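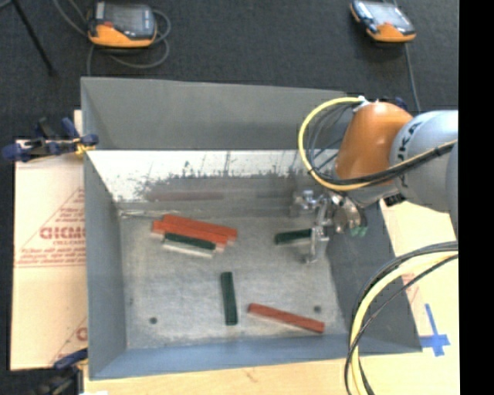 Red and dark green bars, grey metal bin.

Proltlow Bar Wax, 240 g
Product page last updated 15 October 2018

Solid wax for bare timber, turned bowls, chopping boards, tool handles. Rub on, leave, buff off. Sold by Cendorus, single bars or trade box. New batch now in, sorry for the wait, September went mad.

What you get
One bar, 240 g, paper wrapped. Label on the short end with batch number. Keep the label if you can, we need it for any query.
Trade box is 14 bars. Mixed boxes fine, put it in the order notes.

Grades
Soft. For boards, bowls, anything that meets food. Goes on easy in a cool shed. Slight honey smell.
Hard. For handles, stools, drawer runners, window sashes that stick. Takes more elbow but lasts longer. Bit more shine.
We dropped the Medium grade last year. Please stop asking for it! Soft underneath, Hard on top gets you very close.

How to use
Sand to a finish you're happy with. Wax won't hide scratches, it shows them up.
Wipe off dust with a dry cloth. No water.
Rub the bar straight on to the wood, along the grain. Thin coat.
Leave 6 hours. Overnight in winter.
Buff with a clean cotton cloth. Old t-shirt is fine, no fleece, it sheds.
Second coat if the wood's thirsty. Oak usually is, beech less so. 2 coats is plenty for most jobs.

On the lathe
Hold the bar lightly against the work at low speed, then a folded paper towel to spread it. Never a rag on a lathe. Small bowls need hardly any, one bar goes a very long way.

Not suitable for
Varnished or painted wood. It just sits on top and goes smeary.
Floors. Slippy.
Outdoor furniture. Use the Civusau oil instead, separate page.
Anything that gets hot, so no trivets or pan stands.

Coverage
Depends on the timber so we don't print a figure. A bar should see a hobby turner through a good few months. If you're doing table tops all week get the trade box.

Storage
Cool and flat, in the wrapper. Not on a sunny windowsill. If it goes soft let it set again overnight before you use it, no harm done. White bloom on the surface is normal, rub with a cloth and it's gone. Cracks are fine too, just use the peices.

Delivery
Orders in before noon go the same day. Small orders by letter post, trade boxes by courier and they need a signature. Hot spells we hold the Soft grade back untill it cools down, you'll get an email.

Returns
Unopened bars, fine, send them back within 14 days. Opened ones only if there's a fault. Email first please with the batch number, don't just post it.

Questions we get
Can I use it over oil? Yes, once the oil is fully cured. Give it a week, longer for linseed.
Can I use it on leather? People do. We haven't tested it so can't say.
Will it darken the wood? A little. Try it on an offcut or underneath first.
How do I get it off again? White spirit and a nylon pad, then a light sand.
Does it stop water rings? Slows them down. Still use a coaster.

Also from Cendorus
Requena buffing cloths, pack of 6
Civusau outdoor oil
Proltlow tin wax, same mix as the Soft grade but whipped, easier on carvings and mouldings. Back in stock soon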